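Tiston smokehouse Mukine to sell home curing kits from August

Mukine, the smokehouse and dried meat maker based in Tiston, will start selling curing and drying kits for home cooks in August. The kits will be sold from the firm's own shop on Plattner Lane and through the kitchenware chain Clerkus, which will stock them in 6 of its branches to begin with.

Three kits make up the first range. The smallest is for drying sliced beef in an ordinary oven and holds two spice mixes, a set of hanging hooks, a drip tray liner and a printed guide. The second is for air-dried pork loin and comes with curing salt already weighed into sachets, muslin, string and a card for writing down the weight of the meat as it dries. The third is for fish, and includes a dry cure for salmon or trout and a bag of beech chips for cold smoking.

None of the kits contains meat or fish. Buyers can get that from their own butcher or fishmonger, or order it ready trimmed from the Mukine counter when they pick up a kit.

Nele Mertens, who founded Mukine and still runs the smokehouse, said the kits grew out of questions asked at the counter.

"People kept asking how we do the beef, and I would end up writing it on the back of a paper bag," she said. "Some of them came back and told me it had worked. Others came back with something like a roof tile. Mostly they had cut it too thick or had the oven too hot, so the guide spends a good deal of time on those two things."

The beef guide runs to 5 steps, from freezing the joint for an hour so that it slices cleanly through to storing the finished strips. It gives oven settings for fan, conventional and gas ovens, and has a page on how to tell when a strip is done – it should bend and crack without snapping in two. A separate sheet covers food safety, including how cold the fridge needs to be during curing and when a piece should be thrown away. 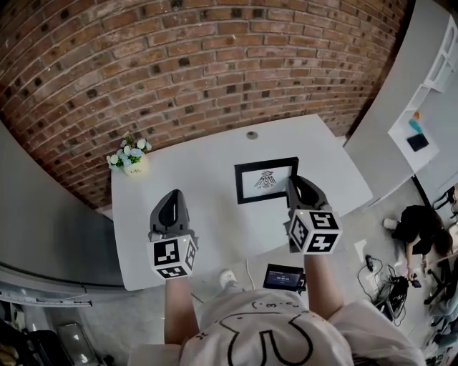
White table with flowers and a framed bird drawing, against a brick wall.

The recipes were written by Gopinath Subramaniam, who joined Mukine as development cook after several years in restaurant kitchens. The two beef mixes are a black pepper and malt vinegar blend, close to the one the smokehouse sells by the bag, and a hotter one made with dried chilli, coriander seed and tamarind.

"The second is the one I make for my own family," said Subramaniam. "It was too hot in the first version and a bit dull in the next. We got there with more coriander and less sugar. You can leave out half the chilli sachet if you are making it for children, and the guide says so."

He added that the pork kit asks for more patience than the other two. The loin spends several days in the fridge under the cure and then hangs for some weeks in a cool place until it has lost about a third of its weight. "A garage or an unheated pantry is fine for most of the year – a kitchen is too warm," he said.

Mukine has packed a first run of 1,000 kits, split across the range, with more to follow in the autumn if they sell. Refill packs of both beef mixes and the fish cure will be on sale from the same date, so that customers who already have the hooks and the guide do not need to buy them twice. Refills for the pork kit will come later, once the firm has settled on a smaller sachet size.

The spice mixes contain no gluten apart from the black pepper and malt vinegar blend, which is made with barley malt. Full ingredients and allergens are printed on each box. The boxes and inner trays are cardboard and can go in household recycling. The curing salt sachets cannot.

Mertens will give a short talk on slicing and drying at the Plattner Lane shop at 6 pm on the first day of sale, with samples of both beef mixes. Entry is free but space is limited, and places should be booked at the counter or by phone.

Clerkus customers can ask at their local branch whether it will carry the range. Kits can be reserved at the Tiston shop now for collection in August. Mukine does not plan to sell them by post this year.

Press enquiries, review kits and interview requests: Nele Mertens, Mukine, Plattner Lane, Tiston.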